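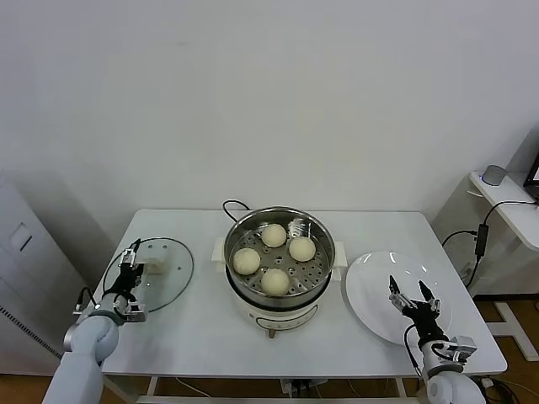

Fergus Buchanan told us in the first week that free lunches would fill the room and change nothing else, and that we should write that down before anyone had a chance to be pleased with the numbers. We wrote it down. We are repeating it at the top of this report because the figures so far don't prove him wrong.

Progress report to the Niven Fund
Plultetton Shared Lunch, second reporting period
27/01/2020

What was promised

The grant application said that a weekday lunch for people over 60 living alone in Pristdale would do three things. It would get them a hot meal, it would get them out of the house, and it would lead to contact between neighbors that carried on outside lunch hours. The first two are easy to count. The third was the reason the fund gave us the money, and it is where this report will be least satisfying.

Meals and attendance

We served 1167 meals in the period. There are 66 people on the list, and 40 of them came at least once a week. The rest came when they felt like it or stopped coming. We had hoped for a longer list by now, but the room holds what it holds, and on busy days latecomers already wait in the hallway for a seat.

A word of caution on the meal count. It includes second helpings taken home in a container, which we record as a full meal. We did the same last period, so the two totals can be compared, but neither should be read as a number of people fed. If the fund would like take-home portions split out, we can do that from March. We can't do it for the past, as the sign-in sheets don't show it.

The menu changed in the fall. Soup and a sandwich was cheap and nobody complained, though a lot of it came back on the trays. We now run steamed and baked dishes on alternate days. Less comes back. Food cost per meal went up, and the increase was covered by dropping the printed newsletter, which as far as we can tell was not being read.

Attendance software

We moved sign-in to Numix at the fund's suggestion. It produces good-looking charts. It also counted several regulars twice in the first weeks because their names had been entered with and without a middle initial, and it showed growth where there was none. We have gone back through the entries by hand. The figures above are the corrected ones and will not match the charts that were emailed to you before the holidays. Please use these.

We are keeping the paper sheet next to the tablet for now. It takes a few minutes a day and we trust it more.

Contact between neighbors

The application proposed a survey, and we ran it. Nearly everyone who answered said they felt "more connected." We don't put much weight on this. The forms were handed out at the table, by the same staff who bring the food, and people are polite.

So we asked a plainer question by phone: in the past month, had they visited or called anyone they met at lunch? Six said yes. Two of the six are sisters-in-law who have known each other for decades, and we have left them in only because they insisted they had not been speaking before.

Four real cases may be a start. It may also be what would have happened anyway on any street in Pristdale over that stretch of time – we have nothing to compare it with. A proper comparison would mean calling people who were on the waiting list and never got a place, and there is some discomfort here about doing that. We would like the fund's view.

Transport

The van share ended early. Riders found the return trip too late in the day, and the operator wanted a minimum booking we could not meet. Most now walk or get a lift. Three people dropped off the list when the van stopped, and we have not found a way to bring them back that costs less than a taxi each way.

Money

Spending is within the budget overall. Food is over, transport is under, and staff time is on target only because two Friday shifts went unpaid while we were short. Those hours have now been claimed and will show up in the next statement.

Next period

We plan to keep the lunch as it is, add one fixed table where people sit with the same group each week, and repeat the phone question with the same wording. Fergus thinks the fixed table will empty out by the second month. He would also like it noted that he has offered to sit at it.

The next report will give take-home portions on a separate line if we hear from you before the new sheets are printed. Copies of the corrected sign-in records are available on request.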